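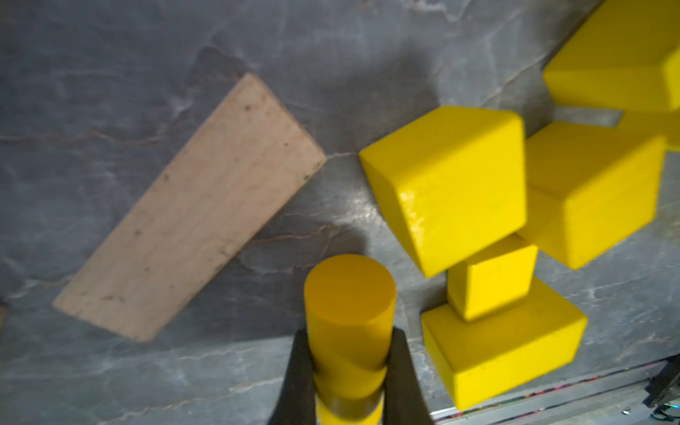

Figure 1. Wrist camera view during a cylinder grasp, with yellow blocks to the right.

Practical Robotics, Unit 4: Comparing Grippers and Camera Positions
Course handout, second part
Reading time: 4 minutes

Search this site Enter keywords Go

4.1 Purpose of the session

Students will compare two sets of gripper fingers, the Seka and the Sukton, on a single sorting task, and will record which camera view was of most use at each stage. The work follows from the calibration exercise in Unit 3. Students who have not yet submitted their calibration sheet should do so before attending.

The session is taught by Balthasar Hollenstein in the Brarkinier Laboratory and is repeated in April for the evening group. Written work is due on Mon 2 March for the daytime group; the evening group will be given its own date in class.

4.2 The task

Yellow pieces are to be picked from the work surface and placed in the tray. Pieces of other colours and unpainted wood are to be left where they lie. A grasp is recorded as successful when the piece has been lifted clear of the surface, carried to the tray and released inside the rim. A piece that turns in the fingers but is still delivered counts as successful and is marked with the letter T in the log.

Each pair of students completes 60 attempts with each set of fingers. The order of shapes is given on the log sheet and must not be altered. Attempts abandoned because of a controller fault are repeated and do not count towards the total.

4.3 Notes on shape

Flat-sided pieces are the simplest case. Two parallel faces meet the fingers squarely, and a small error in position is usually corrected as the fingers close. Cylinders held upright are less forgiving. Contact is limited to a narrow line on each side, and if the fingers are off centre the piece will roll away before it is gripped. The approach speed should therefore be reduced for all cylinders, whichever fingers are fitted.

Triangular prisms should be gripped across their two end faces. Gripping on the sloping faces tends to push the piece downwards and out of the fingers.

Release also requires attention. As the tray fills, a piece may come to rest on the edge of another and slide. Students should choose a release point over the exposed floor of the tray where one remains, and should lower the piece before opening the fingers. In the wrist view below, a cube is held over one end of the tray and most of the pile lies further in.

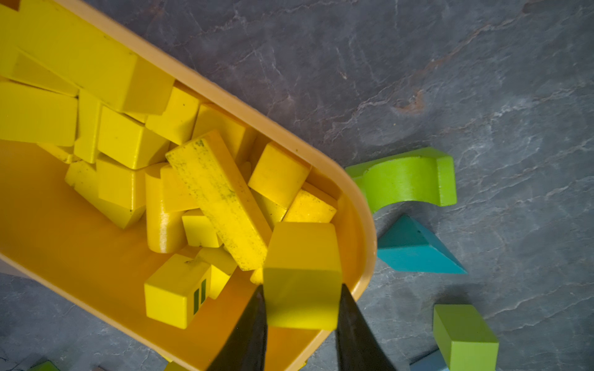

4.4 Choice of camera

The Araya controller records the wrist view and the fixed view together. For each attempt, the operator notes which of the two was relied upon during approach, grasp and release.

The wrist view shows the fingertips and the piece at close range and is generally preferred in the last part of the approach. Its weakness is that the fingers themselves hide part of the surface, and nearby pieces may be cropped. A block lying partly outside the view should not be chosen as a target until the arm has been moved and the whole block can be seen.

The fixed view gives the position of both arms in relation to the tray and to each other. It must be checked before any movement towards the centre of the floor, where the working areas of the two arms overlap. Neither arm may enter the overlap while the other is closing its fingers.

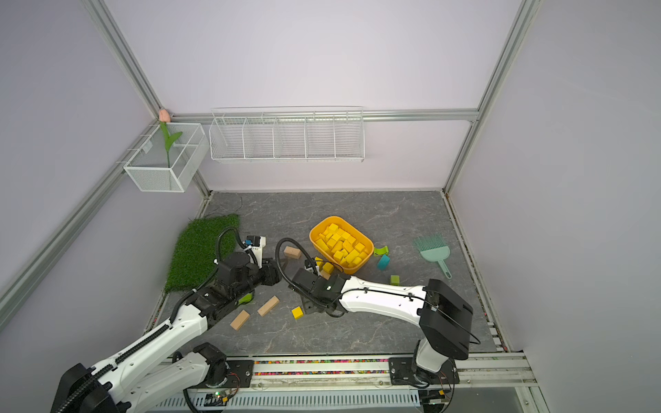 Figure 2. Fixed camera view of the enclosure, with both arms, the tray and pieces on the floor.

4.5 Results from the previous group

The previous group recorded 1,720 attempts in total. Its practice log is available from the laboratory desk. One pair reported 49 successful grasps out of 60 with the Seka fingers, with most of the failures occurring on cylinders. This figure should not be used as a target, as lighting and finger wear vary between sessions.

4.6 Written work

Submit one report per pair. It should contain the completed log, a table of successes by shape for each set of fingers, and a short discussion of the camera notes. Failures should be described in plain terms: missed, dropped, turned, or blocked by another piece. The report is marked out of 100. Late reports will be accepted only by prior agreement with the course office.

Contact the course office | Copyright Brarkinier Laboratory | Back to top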